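# How a Repair Center Plans for a Robot

The Jastham Repair Center fixes and takes apart computers for the schools of Uvville. In November, the center will add a robot to one of its workbenches. Buying a robot takes a great deal of planning, and this page explains how that planning is done.

**Step one: Decide what the work is.** Before spending any money, the center writes down the jobs that need doing. Inside a large computer there are cards, cables, clips and small screws. Some jobs, such as lifting out a card, are the same each time. Others call for a person's judgment. The list tells the center what kind of robot arm to look for.

**Step two: Make a budget.** A budget is a plan for money. The price of the arm is only one part of it. The center must also pay for a strong table, a gripper (the robot's "hand"), a small camera, spare parts and safety training. Families do the same thing when they get a dog and remember to plan for food and visits to the vet.

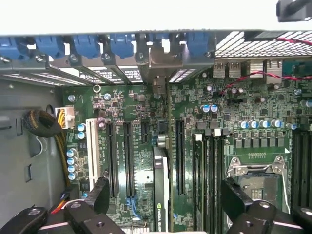

**Step three: Compare.** The center asked four companies to send their prices. Such a letter is called a quote. Three of them replied. Warraich offered the lowest price, but its delivery would take 14 weeks. Tetovitz asked for more money and promised delivery in nine weeks, with repairs included for the first year.

**Step four: Choose and check.** Amna Sethi, who manages equipment for the center, read each quote and chose Tetovitz. Before the final payment is made, the robot must pass a test on old computers that are no longer needed.

### Words to know

**Motherboard:** the large flat board that connects the parts of a computer.

**Gripper:** the part of a robot that holds things.

**Quote:** a written offer that gives a price.

Classes may send questions about the project to the center's front office.

*Page updated 24 May 2024*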